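Setting Up a Small Drying Corner for Plates and Mugs

If your kitchen is anything like mine, the clean dishes have a way of spreading out until there's no counter left to make a sandwich on. I put up with it for years, and then one rainy afternoon I finally sat down and worked out a proper spot for everything. It's a cheap little project, and you can have it done in 45 minutes, tea break included.

Start with a mat. Mine is big and brown and covers most of the table, and I can't tell you how much nicer it is than a folded towel that slides around every time you reach for a bowl! Set the rack toward the back so the front stays free, and stand your plates up on edge with a gap between them.

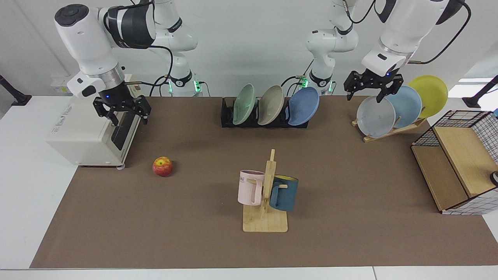
Plesmont, November

Three plates in a row is plenty for a small rack, I think. You could squeeze in more, but then they knock together when you pull one out, and the whole point is that you can grab the blue one without disturbing its neighbors. If you keep a toaster oven or something like it on the same table, put it off to one side with its door clear, and wipe the crumbs up before you bring the dishes over.

Mugs are next. A mug tree takes up hardly any room – just the base, really – and mine cost less than a sack of potatoes at the market in Venard. Hang two mugs to begin with, one on either side of the post, so it doesn't feel lopsided when you take one off.

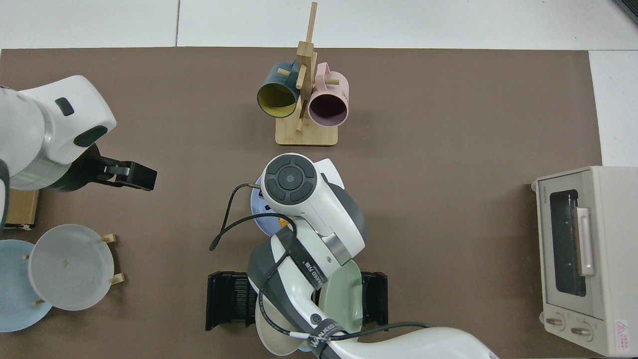
Leitão wrote in to say that mugs ought to be dried with a cloth before they go on the pegs, especially on a wooden tree, or the water runs down and leaves marks on the base. I've started doing it that way too, and it only adds a minute. Rub a drop of mineral oil into the wood now and then, let it soak in overnight, and buff off whatever is left in the morning.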